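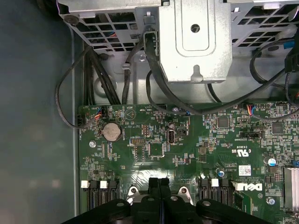

Hi Aušra,

Second report on the computer refurbishing project at Lestport, covering everything up to the end of June. You asked me to keep it short and skip the tables, so I've put the money in a couple of paragraphs near the end and the rest is just me telling you how it's going. The short version is that we're a bit behind on finished machines and ahead on pretty much everything else, and I'm happier than I was when I wrote to you in the spring!

Most of our time has gone into the Dell desktops. They came to us from the Hiltmont office clear-out, and they're solid machines for what our families need (homework, email, job applications, the odd video call). Every one gets opened, blown out, checked over and put back together before anybody even thinks about software. I had planned on doing the software side first and only opening the ones that misbehaved. Tõnu talked me out of that in the first week, and he was right. We were finding power supplies full of lint and cables that had been pushed back in any old way, and it's much quicker to sort that out before you've spent an hour installing things.

The drive cage is where we lose the most time. On these Dells the cables come down out of the cage and run across to the board, and if you put them back carelessly you end up with one lying over something it shouldn't, or a connector that's in but not quite in. Justinas has written up a routine for it -- cables first, then the cage, then a look down into the case with a flashlight before the side goes back on. It's taped up over both benches now. Returns for "won't find the hard drive" have dropped off so much that I stopped keeping a separate box for them.

We've also changed how we handle drives. Anything that arrives with a drive in it gets that drive pulled and logged the same day, and it goes in the locked cabinet until Sylvain has wiped it. A donor asked me some pretty pointed questions about this in the spring and I didn't love my own answers, so now there's a sheet, it gets signed, and I can show it to people. Drives that fail the wipe go in the shredding bin. You're welcome to a copy of the sheet if it's useful for your other grantees.

Now the numbers you'll be looking for. Our target for the year is 333 desktops out the door, and we should be a little further along than we are. The delay is almost all memory. The batch we ordered through Strazds came in as the wrong type, went back, came in wrong again, and we lost six weeks to it. The right sticks are here now and the backlog is moving. I'd still like to keep the target where it is. If it looks shaky by the fall I'll call you, I won't wait for the next report.

Training has been the nice surprise. We said we'd run two evening groups and both filled up. Ridwan teaches the later one, and he starts people on a dead machine with no power cord anywhere near it, so they can pull parts and put them back without being scared of it. You'd be amazed how many folks have used a computer every day for twenty years and never seen a motherboard. One woman in his group has since fixed her sister's desktop and her neighbor's, and has asked whether she can come in mornings as well. (Yes! Please!)

On the budget: the parts line is nearly spent, mostly memory and solid-state drives, and we knew that would happen early. The tools line is underspent. I'd like your okay to move up to $3000 from tools into parts, so we can buy the rest of the drives in one order and get the better price. Nothing else changes and the total stays the same. I'd need a yes or no by the middle of next month, if you can manage it.

Rent and insurance are right where we said they'd be. The van line is a little over. Fledport turned out to be a longer drive than I'd figured, and we made that trip more often than I'd planned on while we were arguing about the memory. I can cover it from our own funds, so I'm only mentioning it so you don't trip over it in the accounts.

A few things still bothering me. Storage is tight, and the finished machines sit in the hallway waiting for pickup, which makes me nervous. We're short on monitors -- lots of people donate the desktop and keep the screen. And I haven't started on the printed guide for families that I promised you in the proposal. Sylvain has a rough outline and I've blocked out time for it, so expect a draft with the next report.

Come by if you're over this way. Mornings are best, everybody's here by ten and the coffee is still drinkable.

Receipts and the drive log are in the shared folder, same place as last time.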